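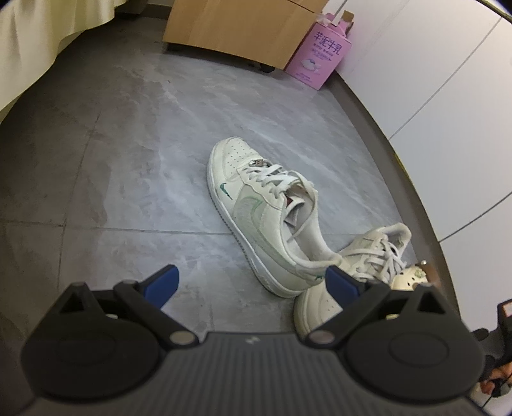

Where do all the outgrown sneakers go in February? In Corarville they go to the old Katex building on Salinas Street, where the spring shoe swap is taking in pairs for its second year.

News > Community > Corarville

CORARVILLE, 2022-02-11 – The shoe swap is back, and if the first few days are any guide, there are a great many closets in this town that were ready for a good going-through. Families have been stopping in after school and after supper with grocery sacks and boxes of every size, and by the end of the first week the swap had taken in 694 pairs, well ahead of last winter's total of 300.

Sneakers make up the biggest share, as anyone with growing children could have guessed. There are running shoes and gym shoes and plenty of the white lace-up kind that the middle school crowd likes so much, some of them still wearing the little charms their owners put on the laces. The organizers say those charms are welcome to stay on – a younger child picking out a pair is usually tickled to find one – but anybody who wants to keep theirs should take it off at home before dropping the shoes in the bin.

Shoes should be clean, dry and tied together by the laces so the two don't get parted. That last bit matters more than you might think. Last year a whole table at the back was given over to single shoes waiting for their mates, and a few of them waited clear through to April. A quick wipe along the soles with dish soap and an old toothbrush does wonders for white rubber, and laces can go through the wash in a sock. Boots and dress shoes are fine too, and so are cleats, though the cleats go fast and there are never enough of the small sizes.

Every pair brought in earns a ticket, and a ticket is good for any other pair in the room, whatever the size or style. Folks who have nothing to trade can still come and choose 2 pairs per child at no charge, and no one at the door will ask for any paperwork. Parents may want to bring along the socks their children wear most, as the fit can be quite different with thick ones.

The swap is open from 3 in the afternoon until 7 in the evening through the end of the month, with parking in the side lot. Neighbors over in Flandetton, who held their own swap until their hall closed for repairs, are invited to come across and join in, and a drop-off bin has been set up for them at the Flandetton library. Shoes left there are carried over every other morning.

Clean cardboard boxes are wanted as well, the sturdier the better, for sorting by size. Pairs that haven't found a home by closing day will be packed up and held for the back-to-school swap in August.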